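We use cookies to measure traffic on this site. By continuing to browse you accept our cookie policy.

Small items, two grippers: handling work on the Clanow line

Oct 13, 2023
By Hanna Antoniuk

Clanow is the small-item handling project at Brotia. Its subject is jewelry and accessories: bracelets, necklaces, charms, single beads, and the boxes and trays they are kept in. The end product will be an arm that can take a tangled container and sort the contents without breaking a string or dropping a charm. The arm learns from people, and the daily output of the department is recorded handling done by people with hand-held grippers.

Six operators are assigned to the project. Four of them came from Kovalchuk, the accessories repair shop that Brotia took over in June, where the same work was done with fingers and tweezers. This page covers the grippers in use and the main changes to the job.

The tool

Each gripper has two jaws on a linkage, with a ridged blue pad on the inside of each jaw. The operator holds one in each hand. Fingers work the grip and do not touch the item during a recorded pass. If they do, the pass is marked and repeated.

The pads do well on cord and on anything with a flat side. Round glossy beads are harder. A bead string closes into a ring or hangs open depending on where it is taken, and the operator has to decide on the pick point before the jaws close. In the repair shop this decision was made by feel. With the gripper it is made by eye, and most operators report that it is the part of the work that took longest to learn. 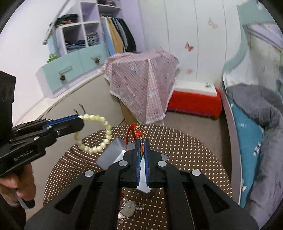 Red braided cord bracelet held between the blue pads, with a cream bead bracelet hanging from the second gripper.

Cord and beads call for different closing force. Cord can be pinched firmly. Strung beads should be held with the least force that keeps them up, because a hard squeeze pushes a bead out sideways and the string goes with it. The current guidance is to lift slowly, let the item stop swinging, and only then move across the table. Operators who came from repair tend to lift too fast at first. They are used to correcting a slip with the other fingers.

The surface

Recording is done in furnished rooms on ordinary tables, under the light the room has. A round table is workable but gives no straight edge to line up with, and operators are told to use the container as the reference. The container stays where it is during a pass. Items are set down on the side nearest the operator, with enough space between them for a jaw to pass on either side.

Loose pieces are the slow part of any set. A charm lying flat leaves little for the pads to close on. The usual method is to tilt the gripper, bring one pad down to the table, and slide the other in. Pieces with a scalloped or uneven edge are easier than smooth ones. Chains are left until the end where possible. A tangle of chains counts as one item until it has been separated, and operators are not required to separate it.

Open metal box with bead strings, silver chains and a red cord bracelet. Small charms, several of them pink, lie on the dotted table in front of it.

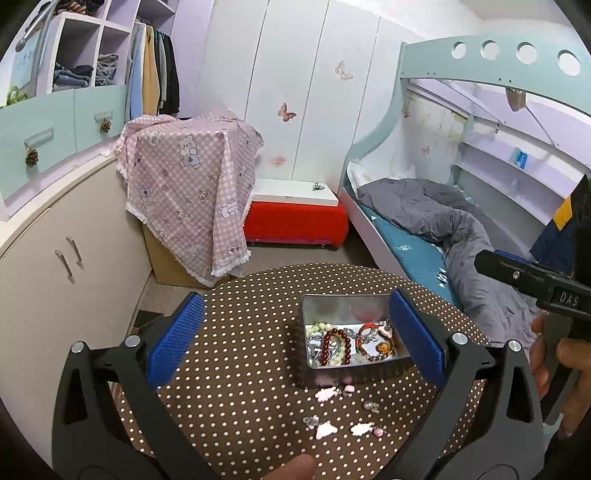

What changed for the operators

The repair shop paid by the piece. Clanow pays by the hour, and a shift is planned at 126 accepted passes for a full bench. The number was set after the first month and has not been raised. Two operators asked for the piece rate to be kept as an option. The request was turned down on the grounds that speed lowers the share of usable recordings.

Load on the hands has moved. Fingertip soreness, the most common complaint in repair, is rarely mentioned now. Forearm and thumb fatigue are. The grippers are held clear of the table for most of a pass, and the weight is felt by mid-shift. A rest of 5 minutes is taken at each change of item set, with both grippers put down. Operators may also swap to labeling for the second half of a shift, and most do so at least once a week.

Labeling is new work for everyone. The operator who made the pass reviews it, marks the grip and release points, and writes a short note if something went wrong. At first this was done by a separate office team. It was moved to the operators after too many slips were labeled as intended releases. A person who has handled the item can tell the two apart quickly.

Skills kept and lost

Restringing and clasp repair are no longer part of the daily job. Brotia keeps one repair bench open, and operators may book time at it. Use is low. Those who do book it say they want to stay in practice in case they return to the trade.

Knowledge of materials has carried over well. Former repair staff recognize weak cord and worn elastic on sight and set those items aside before a session. New hires miss them. The sorting guide now includes a section written by the repair staff, with their initials on it.

Open points

The target for the first training set is 600 accepted passes per item type. Cord bracelets have reached it. Bead strings have not, and loose charms are well behind both.

A lighter grip handle is on order from Trinolano. Operators will try it on bead strings first, and the rest schedule will be reviewed after that trial.

No decision has been made on staffing after the arm is installed. The operators have asked for one in writing before the end of the contract period.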